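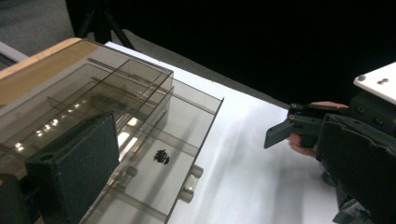
Why does a small museum show so little of what it owns?

Most of a collection is kept in storage because display space is limited and because many objects cannot tolerate long periods of light. At the Harasym Museum of Domestic Life, the public galleries hold a small share of 3,306 registered items.

The remainder occupies two floors of a former grain office in Kivport, where the museum began a full review of its holdings in November. The review is directed by Tsegereda Derese, head of collections, and is intended to establish what the museum has, what condition it is in, and whether each item still falls within the collecting policy adopted by the board.

Earlier records offer uneven guidance. The first register was kept by hand and arranged by donor. A second, begun when the museum moved from Praritz, was arranged by room. Neither noted dimensions, and a number of entries read only "kitchen, various."

"A register is a promise to the people who gave us these things," Derese said. "If we cannot find a butter mold, we have not kept it in any sense that matters to the family."

To date, 1,769 items have been matched to a donor and given a new number. Textiles have proved the slowest category. Each piece must be unfolded, examined for insect damage, and refolded along different lines so that the old creases do not weaken further.

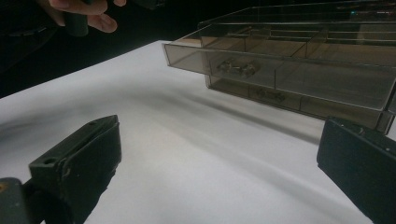

A hand above a white tabletop.

The review has also reopened the question of disposal. Urho Kettunen, who chairs the board, confirmed that duplicates in poor condition may be offered first to the donor's relatives and then to other museums. Sale is permitted only as a last step, and the proceeds must be spent on the care of the collection.

Some residents remain uneasy. Hamdia Mekonnen, whose grandmother gave the museum three flat irons, has asked that families be notified in writing before any decision is taken. The board has agreed to the request and will publish its procedure in the spring newsletter.

Storage visits may be arranged through the museum office each morning until noon.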